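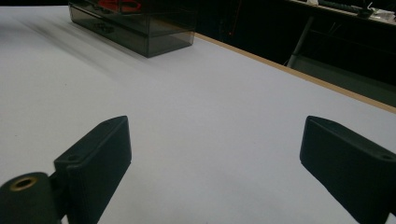 Winter walk-round checklist for the Roltatska workshop, with my comments
4 January 2023

First one of the year, so I've gone round with a mug of tea and a torch and written things down as I found them. Same order as the December sheet, more or less (I did the yard first as the rain had stopped).

Yard and front step
Step clear of leaves: OK
Grit bin filled: NO. There's a sad crust at the bottom and that's your lot. I've ordered more from Esex.
Outside light: OK, but it takes ages to come on. Dusk sensor wants a wipe.

Doors and ways out
Front door opens fully from inside: OK
Back door opens fully from inside: STIFF. It's swollen again, same as last winter, and I had to give it a proper shove. I'll plane the bottom edge once we get a dry spell. Please don't prop it open with the paint tins in the meantime!
Exit sign lit: OK
Passage clear: OK now. Two bikes and a rolled-up carpet when I started.

Fire things
Extinguisher by the sink, gauge in the green: OK
Extinguisher by the kiln room: pin and tag fine, bracket loose. Tightened it while I was there.
Fire blanket: OK
Smoke alarm test: all of them went off, and so did next door's dog.

Electrics
Leads and plugs looked over: one fail. The lead on the Trondunik heater has a split near the plug, so I've taken it out of use and put tape round it with a note. Don't be tempted, even if it's freezing.
Extension reels fully unwound when in use: mostly. I know it looks messy, but they do get warm when they're coiled up.
Fuse board door shuts: OK

Heating and water
Boiler pressure: a touch low, topped up.
Carbon monoxide alarm: chirping, new battery in. Fine since.
Pipe lagging under the stairs: a gap by the stopcock, nearly 200 mm. I've got an offcut at home that will do.

First aid
Box sealed and in date: plasters yes, eyewash NO. The refill is Romaniuk item 262 if anybody is putting an order in before me.
Accident book: there, with a pen that works (a small miracle).

Still to do: grit, back door, lagging, eyewash, new lead for the heater. I'll tick them off on the copy by the kettle as they get done.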